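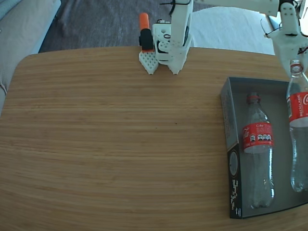
According to Hemi Pryor, you can get a white heat ring out of a wood table with mayonnaise and an hour of patience. Hemi left that comment under my last post, and four more people agreed, so I gave in and tested it.

Mayonnaise works a little. So does plain petroleum jelly, and it doesn't smell like a sandwich. Both are just oil, and oil is slow. The steps below are what I do now.

What you need
A clean cotton T-shirt or dish towel
A household iron with the water emptied out
Mineral oil
Paste wax (I use Bineser, but I doubt the label matters)

1. Figure out what mark you have. White or cloudy means moisture in the finish. Black means it got into the wood, and you can stop reading and go find your sandpaper.

2. Wipe the table and let it dry overnight. Most guides skip this.

3. Fold the cloth once and lay it over the ring. Set the iron to its lowest heat, steam off.

4. Press for 5 seconds, lift, look. Repeat. I have seen pages telling you to leave the iron down for a full minute, and I'd like to see their tables.

5. Stop when the ring fades or after 35 seconds of total heat. If nothing has changed by then, more heat won't help – it will just soften the finish.

6. Rub in a few drops of oil along the grain, wait 2 hours, wipe, then wax.

Try it on the underside first. Skip the iron altogether on shellac or on thin veneer, where the glue can let go.

As for toothpaste, it is an abrasive. It takes the ring off by taking the finish off, and you end up with a dull patch bigger than the ring was. Pacita Dizon swears by it. I've seen her coffee table.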